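# The Laundry Corner in Rusosthorpe, a Small Gallery

My name is Aurelia Iordache and I keep these pages about the rooms of our house, one corner at a time. The hall and the pantry were put up in January. Now it is the turn of the laundry corner, which is small, and which I like more than a laundry corner deserves.

We have lived with this corner for 2 years. Before that the washing was done at Szczepańska, a laundry down the hill, and I carried everything there in two bags. When we had saved 800 for the purpose, we bought a machine and changed the floor at the same time. I wanted a floor on which I would see a lost sock at once. The old one was brown with a pattern, and in it a sock could live for weeks.

Click on any picture to see it larger. I have written a little under each one, and under the last there is a comment which came by mail. 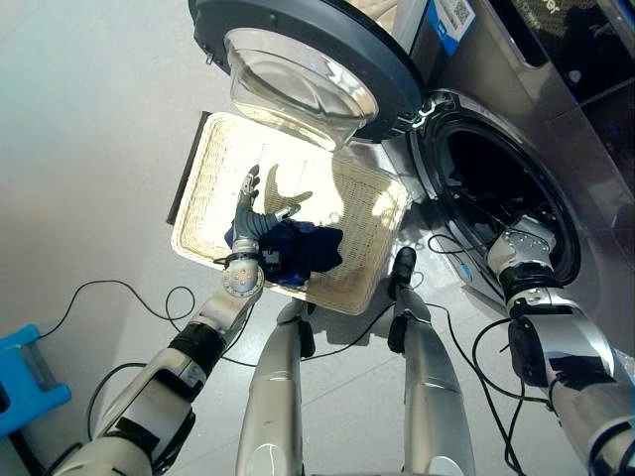

**The floor and the door.** I measured the space for this corner many times, and still I forgot one thing, that a round door needs its own room when it is open. The man at the Emard shop drew it for me on the back of a receipt. So the place in front of the machine is kept free, and only the basket may stand there, close enough that its far edge goes a little under the glass of the door. On the light gray floor everything is easy to find, and a navy blue piece like the one in the basket is the easiest of all. Dark things we wash separately, inside out, on the short program.

I should say also something about the baskets, for I had several before I was content. The first was of a kind that closes with a lid, and the clothes in it got a smell of cellar. The second was too tall for me, and I had to bend into it like into a well. I paid almost 200 for the third together with a shelf from Harnholm, and the shelf is still good, but the basket went to the garden for holding apples.
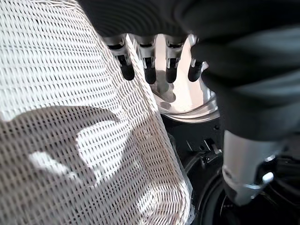

**The weave.** What I looked for in the end was something that lets the air go through. Damp clothes do not like to sit in a closed place, also when it is only for the time of a telephone call. A weave of flat strands, with small openings between them in a regular grid, is for me the right one. It also does not pull threads from knitted things. Once in a month I go over the weave with a soft dry brush, because the dust likes to settle where the strands cross, and then I leave it by the window for the afternoon.

The color was a question too. My family voted for dark, because of dirt, and I voted for light. A light basket shows me what is left in it, and I do not carry a forgotten handkerchief back to the bedroom.

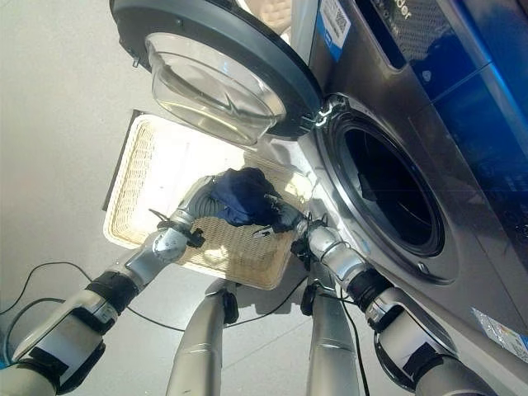 Oriane wrote to me that she keeps her basket on a low stool, so that the back does not suffer, and she asks if I have tried it. Her machine is also a front-loading one, and with the stool the clothes go from the one to the other almost in a straight line. She warns only that the stool must have rubber under its feet, or it walks away over the floor.

I have not tried it yet. There is a stool in the pantry which could be the right height, and when I have measured it I will add a line to this page. The next gallery will be the stairs, with the coat hooks.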